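Recording small-object demonstrations with a multi-finger hand

This page covers how we record grasping examples for the Zotlow dataset, using the arm on the cloth-covered table. It assumes you have already done the arm safety page and can start the Vodley teleoperation client. Training the policy is covered elsewhere.

Before you start

Home the arm and wait for the ring on the wrist to turn green. Open and close every finger once from the glove. If a finger lags or stops short, recalibrate the glove before recording anything. A bad offset is hard to spot in playback and it spoils the whole session.

Check the hand cable. It needs enough slack for a full wrist rotation, and you should be able to swing the forearm across the table without the loop dragging over the objects.

Wipe the fingertips with a dry cloth. Lint from the table cover builds up on the pads and changes the grip on thin metal.

Laying out the table

Each session has one target task and several objects that have nothing to do with it. The extra objects stay on the table for every episode. Early on we recorded with only the target present, and the policy trained on those episodes reached for whatever was put in front of it.

Pick objects that differ in size, stiffness and transparency. Clear plastic and glass should appear in most layouts, as depth readings are poor on both. Keep tall items toward the back so they do not block the chest camera's view of the fingers. Containers that the task uses go near the front, with lids off.

Change the layout every 5 episodes. Move at least the container and one tall object. Do not tidy the objects into the same row each time.

Recording an episode

Paper clips are the task we use to train new operators, and the same steps apply to the other small items.

1. Start the client and type the task sentence. Use the wording from the task list exactly, including "single" where it appears.

2. Put the hand at the start pose, palm down, and hold still until the counter starts.

3. Move over the target with the fingers already half curled. Curling late, close to the cloth, tends to push a clip away.

4. Lower until the fingertip pads touch the cloth on either side of the clip, then close. Let the cloth give a little. If you stop above the surface the pads will slide over the wire.

5. Lift straight up, pause, then move to the container.

6. Open the fingers over the container and return to the start pose. The episode ends when you press the pedal, so keep your foot off it until the hand is still.

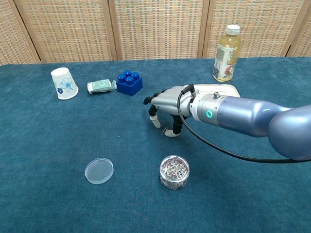

Delia Zamfir asks that step 4 be done more slowly than feels natural. In her view most of the weak episodes in the January batch came from operators closing the fingers while the wrist was still traveling down, and the model picked up the same habit. She would sooner have fewer episodes with a clean stop before the grasp.

We have added a speed limit to the client for this. It applies only to the last part of the descent and you can see it in the status bar. Leave it on.

Drops and failed grasps

If the clip falls, keep recording. Open the fingers, raise the hand and try again from above. Recoveries are useful, and the training script weights them separately. Stop after 4 attempts and mark the episode as failed.

Discard the episode if you touched the table, if the cable moved an object, or if the glove lost connection. Do not discard one just because it was slow or awkward.

Labeling

Label right after each episode, while you remember it. The form asks for outcome, number of attempts and which container was used. Add a note only if something unusual happened.

A full set for one task is 800 episodes. The clip task currently stands at 611 accepted, so it is still open for booking. Upload to the Clernau server at the end of your session and check that the episode count there matches the one in the client before you clear the local disk.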